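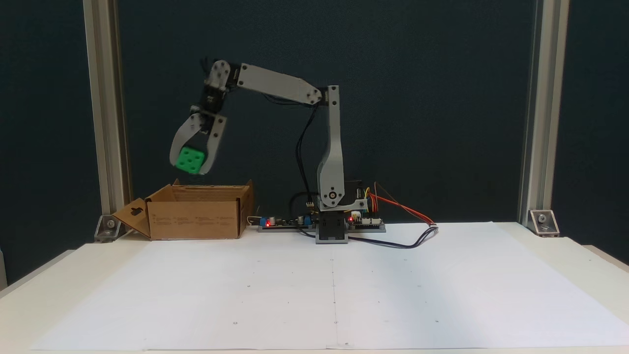

Hillbridge, 8 Feb 2018

The small arm known as Jin was returned to regular duty this month, following a review of its mounting and joint calibration. This entry records the procedure now in use, for the benefit of colleagues who will share the cell from March.

The work assigned to Jin is modest: one green cube, one cardboard box, and a gripper that must meet the cube squarely. Small errors at the shoulder become large ones at the fingers, and most of the maintenance schedule follows from that fact.

Before any motion, the operator confirms that the red LEDs on the boards are lit and that the cables at the wrist have slack. Ms. Bit-na Shin recommends checking the wrist cables with the forearm extended – a loop that looks generous in the folded pose may be tight at full reach.
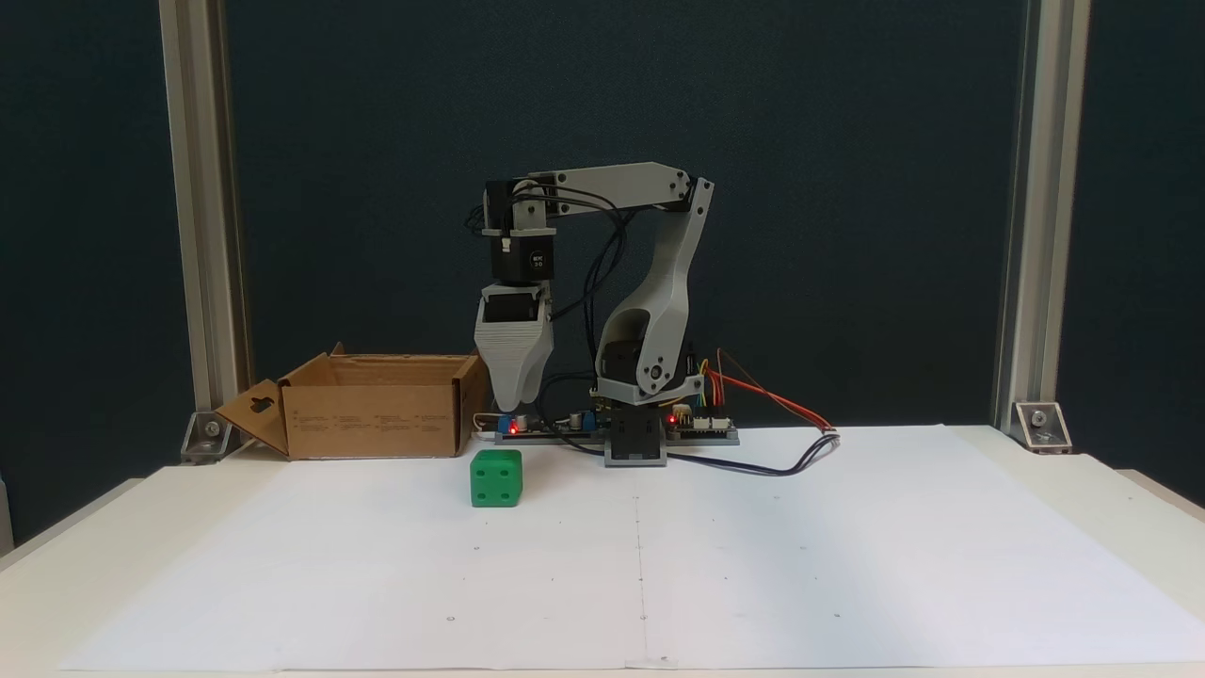
Alignment of the work surface

The paper carries small reference marks, and the positions stored in the Hasik control program refer to them. If the paper is moved, those positions no longer hold. We replace both sheets together, match the seam to the base, and repeat the full run of 41 positions. Mr. Yi-an Bae completed the most recent run in 60 minutes.

The view below is useful for judging whether the gripper tip agrees with the marks.
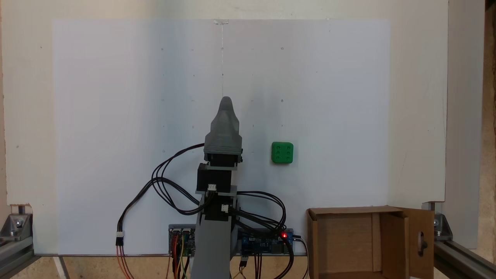

Workshop Notes, No. 2

Readers of the first number asked about fasteners. The screws in the printed links are tightened by hand only, as the plastic will crack before the thread gives way. Servo horns are inspected at the same time. The cycle counter stood at 1,638 when the elbow servo was last exchanged, and the replacement was centered before the link was attached.

At the close of each session the arm is folded upright over its base and left there until power is removed.

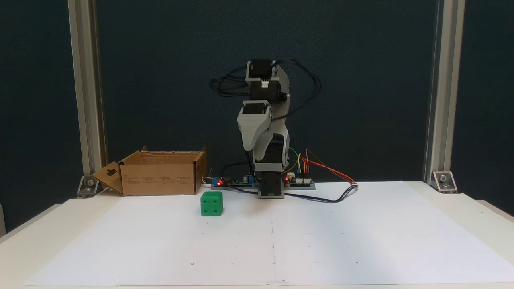 Matters outstanding

A spare wrist bracket is to be printed by Ms. Na-rae Ok. The cable ties supplied by Estau are too wide for the forearm and will be exchanged – the order number is in the cell log.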